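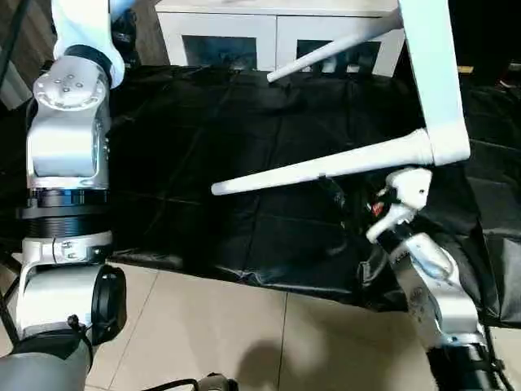 Sokmont 摄影小组 八月例会会议记录
记录：Krystyna Borkowska
8月，星期一晚上

本网站使用 Cookie 来改善您的浏览体验。继续浏览即表示您同意我们的 Cookie 政策。[接受] [设置]

会议在 Sokmont 楼上的房间举行。因为投影仪的线要换，我们开始得比较晚。上次会议的记录已经读过，有一处改正：上次我写“曝光补偿的讲座取消”，正确的说法应该是“推迟”。改正以后，大家同意通过。中文不是我的母语，如果哪位觉得我的记录有不清楚的地方，请给我写信，我会在下次会议以前改好。

一、秋季展览的作品数量和选片办法

到投稿截止时，我们一共收到了234张照片。这个数字比去年多，所以选片的办法要重新讨论。展厅的墙上最多可以挂40张，如果挂得更密，照片之间的距离就太小，观众看一张的时候眼睛会跑到旁边的一张。去年有几位观众在留言本上写了这个意见，大家还记得。

去年的办法是每个人给每张照片打分，然后把分数加起来。这个办法看起来公平，可是结果里面日落和湖水非常多，安静的照片分数都在中间，最后一张也没有选上。有会员说，打分的时候第一眼漂亮的照片总是占便宜，而需要看第二次的照片没有第二次的机会。

讨论了比较长的时间。提出的新办法是先看一遍，不打分，不说话，每张照片停留同样的时间。然后看第二遍，每个人只写下自己愿意再看的照片的编号。两遍之间休息，可以喝茶。作者的名字在两遍结束以前不公开。对这个办法没有人反对，但是有人担心时间太长。主持人建议分成两个晚上来做，大家接受了。

另外一个问题是同一位作者最多可以有几张照片入选。有人建议不限制，因为好照片就是好照片。多数人觉得应该限制，这样新会员也有地方。表决的结果是每位作者最多2张。组照怎么计算，当时没有说清楚，我会后又问了主持人，他的回答是：组照按一件作品计算，但是占的墙面要提前告诉布展的人。

决定：采用看两遍的办法；每位作者入选数量按上面的限制；组照按一件作品计算。

二、打印和纸张

去年我们的照片是在 Dravix 打印的。质量总的来说可以，但是有三位作者的黑白照片出现了偏绿的颜色，在展厅的灯下面特别明显，在日光下面又看不太出来。Dravix 当时重新打印了一次，偏色减轻了，没有完全消失。

今年 Dravix 的报价是829，包括全部入选作品的打印和运送，不包括装裱。大家对价格没有意见，讨论主要是关于纸。目前有两种选择，一种是去年用的半光面纸，另一种是 Vidal 棉质纸，表面没有光泽，纸比较厚。我把两种纸的样张带到了会上，同一张照片打印在两种纸上，放在桌子上传看。
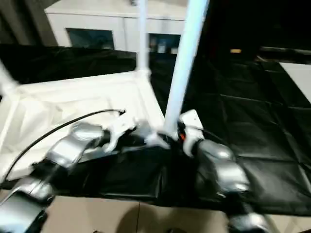
有会员提出，样张不应该在这个房间里判断，因为房间的灯偏黄，而展厅的灯是偏白的，我们在这里喜欢的暖色到了展厅会变成另外一个样子。她希望把样张带到展厅去，挂在真正的墙上，从观众站的距离来看，而且黑白和彩色要分开看。大家认为这个意见很有道理。

关于 Vidal 纸还有下面这些意见。暗部的层次在无光纸上比较少，夜景和低调的人像会损失一些细节。雾、雪、浅色的天空在这种纸上很好看，没有反光，可以从旁边看。无光纸的表面很容易留下手印和划痕，布展的时候必须戴手套。半光面纸不怕摸，但是如果灯的角度不对，观众会在照片里看见自己。

有人问可不可以两种纸混合使用。主持人的意见是可以，但是在同一面墙上不要混合。一位做过布展的会员补充说，白色的纸边在两种纸上不是同样的白，一张偏冷，一张偏暖，放在一起就会看出来，如果卡纸把纸边盖住，这个问题就比较小。

关于文件的准备，我在这里再写一次，因为去年问的人很多：请交 TIFF 格式，不要在上面加名字或者边框；色彩空间请用 Adobe RGB 或者 sRGB，并且把配置文件嵌入；锐化请不要做得太强，打印以前还会按照尺寸再做一次。屏幕太亮是打印以后觉得照片太暗的最常见的原因。如果您从来没有校准过屏幕，小组有校准仪可以借，请在借用本上写名字，用完请尽快还回来。

决定：先在展厅看样张，再决定用纸；和 Dravix 联系，问清楚黑白照片用什么配置文件打印。联系由我负责。

三、Clenitwood 外拍

下个月的外拍地点是 Clenitwood。题目是“树林里的光”。这个题目由上次带队的会员提出，他说树林是学习看光的好地方，也是很难的地方，因为明暗的差别太大，相机的测光经常被骗。

集合时间是早上六点半，在停车场入口。有人觉得太早，希望改成八点。带队的会员解释说，八点的时候太阳已经高过树顶，地上全是亮的斑点，很难拍得干净，而早一点的时候光从旁边进来，如果有雾，可以看见光的形状。最后时间没有改，但是晚到的人可以自己进去，在小桥那里找到大家。

带队的会员准备了下面的建议，请参加的人先读一下：

请带三脚架，因为树林里早上的光很少。
偏振镜可以去掉叶子上的反光，让绿色更深，但是不要每次都转到最大，有的时候反光就是照片里面最好的部分。
拍逆光的时候先按最亮的地方测光，再看直方图，如果天空从树枝中间露出来变成一片白，请换一个角度，让树干挡住它。
白平衡不要用自动。绿色很多的地方，自动白平衡会往洋红方向走，后期改起来很麻烦。
长焦镜头在树林里比广角更容易用。广角把所有的树枝都放进来，照片就很乱。

最后一条引起了一些争论。有会员不同意，她在树林里几乎只用广角，方法是离一棵树很近，让这棵树成为主要的东西，别的树变小。两个人都同意在外拍的时候把自己的办法给大家看。

也讨论了能不能用无人机。Clenitwood 的管理规定不允许，所以请不要带。带狗可以，但是必须牵着。下雨的话外拍照常，雷雨的话取消，早上我会在邮件里通知。

决定：题目、时间和地点不变。想要坐别人的车的会员，请在报名的时候写明。

四、点评晚会的规则

从春天开始，有几位会员私下告诉我，他们不太愿意在点评晚会上拿出照片。原因不是意见太严厉，而是意见太多，而且互相矛盾。一个人说裁掉左边，下一个人说左边是最好的，作者回家以后不知道应该做什么。
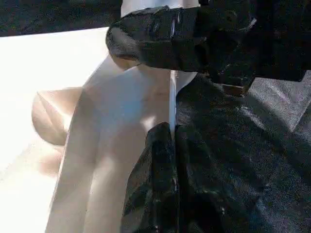
黑色夹指之间夹着一张折起来的浅色材料

会上对这个情况谈得很坦率。有人说，矛盾的意见是正常的，作者应该自己选择听哪一个。也有人说，这对有经验的作者是对的，对刚刚开始的人就太难了。还有会员提到，我们说得最多的是裁剪和水平线，因为这些容易说，对照片想表达什么却说得很少。

经过讨论，同意下次晚会试用新的顺序。作者先不说话，别人先说看见了什么、眼睛先去了哪里。然后作者说自己想做什么。到这时候才可以提建议，并且建议要和作者想做的事情有关系。作者可以事先写明“只想听技术问题”或者“不需要建议”，大家应该尊重。

有一位会员问，如果照片真的没有什么可以说的，怎么办。主持人回答，可以安静地看，不必每个人都说。

另外，请不要在点评的时候问用的是什么相机。想知道的人可以在休息的时候问。

决定：试用到冬天，然后再讨论要不要保留。

五、器材柜

器材柜的钥匙现在有一把找不到。请大家看一下自己的摄影包。柜子里的两盏常亮灯，一盏的支架拧不紧，灯会慢慢地往下低头，拍静物的时候很不方便。有会员愿意带回家修理。反光板的袋子也破了，先不买新的，用胶布粘上。

旧的放大机还在走廊里。曾经有一所学校想要，后来没有再联系。如果到下次会议还没有消息，就在网站上登一个广告，免费送给愿意自己来搬的人。暗房的定影液已经过期，请不要使用，瓶子上我贴了纸条。

六、其他

有会员建议冬天做一个关于旧镜头的晚上，每个人带一只自己喜欢的旧镜头，介绍它的优点和缺点，最好带几张全开光圈拍的照片。大家很感兴趣，日期还没有定。

网站上的相册有些照片显示得太慢。原因是有人上传了原始尺寸的文件。以后上传以前请先缩小，长边不要超过网站上写明的尺寸。已经上传的大文件由网站的管理人慢慢地替换，不需要作者自己做什么。

主持人感谢带样张、带蛋糕和带新电线的人。会议在九点一刻结束。下次会议还在同一个地点，主要内容是展厅看样张的结果和选片的第一个晚上的安排。

没有完成的事情：
联系 Dravix，问黑白打印的配置文件（Krystyna Borkowska）
和展厅约时间看样张（主持人）
修理灯的支架
找钥匙（全体会员）

最近的文章
七月例会会议记录
怎样给展览照片写标题
借用校准仪的说明
Clenitwood 外拍：报名
点评晚会照片选登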